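Call for participants: shelf handling sessions, second round
Posted 4 July 2026

Jarkora is looking for people to take part in the second round of shelf handling sessions at its Bellcombe site. The work is paid and part-time, and no technical background is needed. Participants move packaged goods on and off mock shop shelves by hand. Recordings of that handling are used to correct a fault in the Aditz restocking robot.

Background to the fault

The Aditz is a two-armed robot intended for small shops. During trials in April it began to drop or crush soft pouches. Boxes and tins gave no trouble. Review of the log showed 469 failed placements, nearly all with stand-up snack pouches. The gripper closed on the upper part of the pouch, the film slid, and the controller read the slip as a lost item and closed harder. In 44 cases the seal opened. In one case the arm carried on towards the shelf with nothing in its grip and struck the front lip, which bent a label holder and set off the emergency stop.

No one was hurt. The stop worked as designed, but the arm should not have continued, and the robot has been withdrawn from shop floors until both faults are closed. The continuing motion is a software matter and is being dealt with separately by Alcaraz. The grip fault needs better examples of how people handle this kind of pack, and that is the purpose of this round.

The task

You will stand at a steel rack stocked with snack pouches and work through a list of short tasks: take a pouch down, turn it to face forward, place it beside others of its kind, straighten a leaning one. Both hands are used throughout. Work at your normal pace. We need ordinary handling, including second attempts and changes of grip. 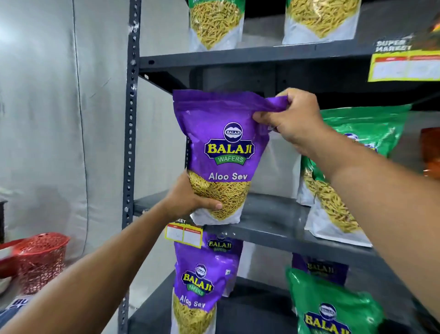 Farida asked after the first round whether a dropped pouch should be reported or simply picked up, as the sheet gave no instruction either way. It should be picked up and the task started again. The session lead marks the drop in the log, and it does not count against you. Drops are useful to us, and a participant who hides them makes the data worse.

Each session lasts 60 minutes, with a break of at least ten minutes in the middle. You may stop at any time. Participants who leave early are paid for the full session.

Grip and placement

The first round was too narrow. Most participants had been shown one way of holding a pouch and kept to it, so the recordings say little about what people do when a pack is awkward to reach. In this round you will be given no demonstration. You may hold the pouch by a corner, by the base, by the sides or in any other way that comes naturally, provided you do not tear the film on purpose.
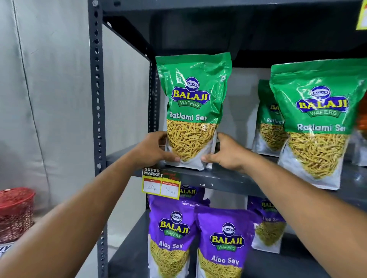

Price labels are to be left where they are. If one comes loose, tell the session lead and wait until it has been refitted. The robot uses the front edge of the shelf as a reference, and a label that has moved between tasks spoils the comparison.

Safety

The Aditz will not be powered during participant sessions. Its supply is locked off and the session lead holds the key. This is a change from the first round, when the robot was kept on standby in the next bay — an arrangement our own review found unnecessary.

Please wear closed shoes. Rack edges are metal and can scratch, so long sleeves are advised, but they must not cover the hands. Bags and coats can be left in the lockers by the entrance. Report any knock or cut, however small, before you leave.

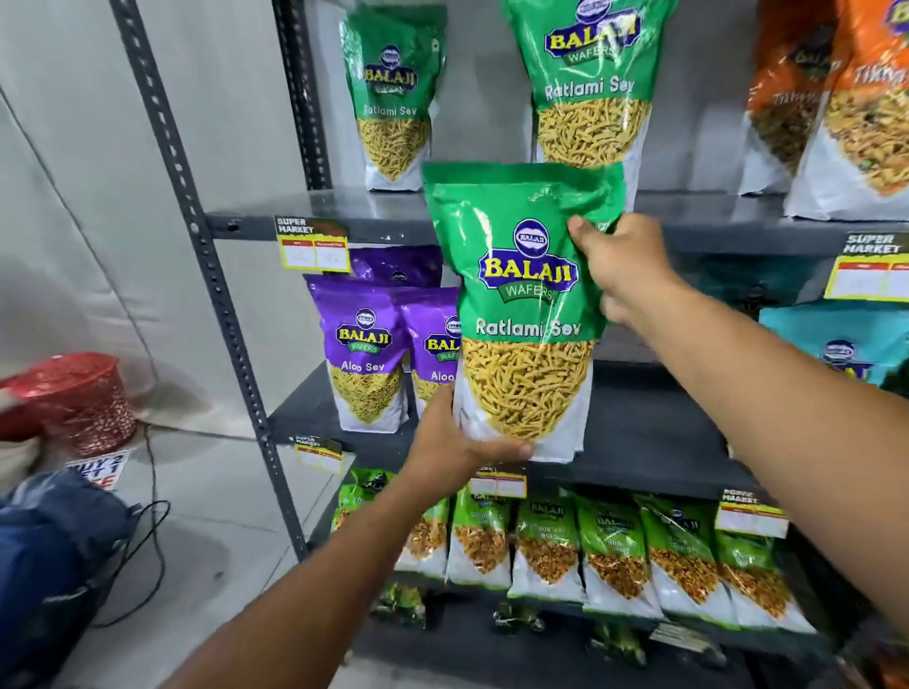 Front-facing task: Ratlami Sev pouch held at the top corner and base.

Who can apply

We have 30 places. You must be 18 or over, able to stand for the length of a session and able to lift light goods to shoulder height. Left-handed people are under-represented in the existing recordings and are particularly asked to apply. People with shop experience are welcome, as are people with none. Anyone who took part in the first round may apply again but will be placed on the reserve list.

Recordings show hands, arms and the rack. Faces and voices are removed before the files are passed to the engineering team. You may ask for your recordings to be deleted, and this will not affect payment.

How to apply

Use the form on the Jarkora site and choose "Bellcombe, round two". State which hand you write with, any sessions you cannot attend and any allergy to nuts or pulses. Pouches are not opened as part of the task, but seals do sometimes fail. Successful applicants will be sent a consent form and directions to the site. Places are offered in order of application until the round is full.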